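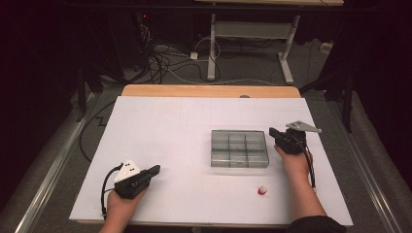
How many compartments do you need in a box for desk odds and ends? Six is enough for most desks. I've tried bigger boxes and I always end up with the same few sections in use and the rest holding one washer each.

1/ Writing this up after a November of sorting small parts at the worktable. Mostly notes for myself, but a couple of people asked about the box.

2/ The box is clear plastic, two rows of three, no lid. I bought it from Dundby with a lid and took the lid off the first week. If I have to open something to put a screw away, the screw stays on the table.

3/ No lid means it can't travel. It lives on the table. For anything that leaves the room I use a Kiltura case with latches, and I don't keep it sorted nearly as well.

4/ Current layout. Back row: short screws, long screws, washers. Front row: cable ties, rubber feet, and one section for whatever I haven't identified yet.

5/ The unidentified section gets emptied at the end of the month. Anything I still can't name goes in a jar on the shelf. Anything still in the jar a year later goes out. I have never once gone looking for something I threw out of the jar.

6/ Before this I had a 3000-piece hardware assortment from Briem. Decent quality, wrong idea for me. Most of it was sizes I never use. I gave it to Sushil Bansal, who fixes chairs and does use them.

7/ I kept back 393 pieces from that kit. I know the number since I counted them out for the first refill, and I wanted to see how long they'd last. A bit over 100 are left.

8/ The white board on the tabletop is the best change I made. Small dark screws disappear on a wood surface. On white you see them right away, and you can lift the board and tip the strays back into the box.

9/ Get a board that doesn't reach all the way to the back of the table. I like a strip of bare wood on the far side to put a mug on, well away from the parts.

10/ Gray carpet under a worktable is not what I'd choose. A dropped washer doesn't roll, fine, but it doesn't show either. I go over the floor with a flashlight held low, then a magnet on a stick. Vacuum last.

11/ Cables are the part I haven't solved. Black ones and white ones, all on the carpet, all meeting near one small power strip. I've tied them up twice. Each time I needed one of them somewhere else by evening and cut the ties.

12/ Next try is hook-and-loop straps from Nodside, wide ones, so I can open and close them again. I'll do the white cables in one bundle and the black ones in another and see if that holds.

13/ Somebody asked about labels. I don't use any on this box. The walls are see-through and there are two short rows. Labels help in a drawer, where you can't see what you've got until you pull it.

14/ Somebody else asked if the sections should come out. Mine don't. I pick the parts out with my fingers, or turn the whole thing over onto the board when I'm refilling. Takes a minute to re-sort.

15/ Wipe the box with a damp cloth, let it dry before the screws go back in. Mine is due for it.

16/ Will post the cable straps when they get here. Sushil wants to know if they fit under a chair seat too, so I ordered an extra pack.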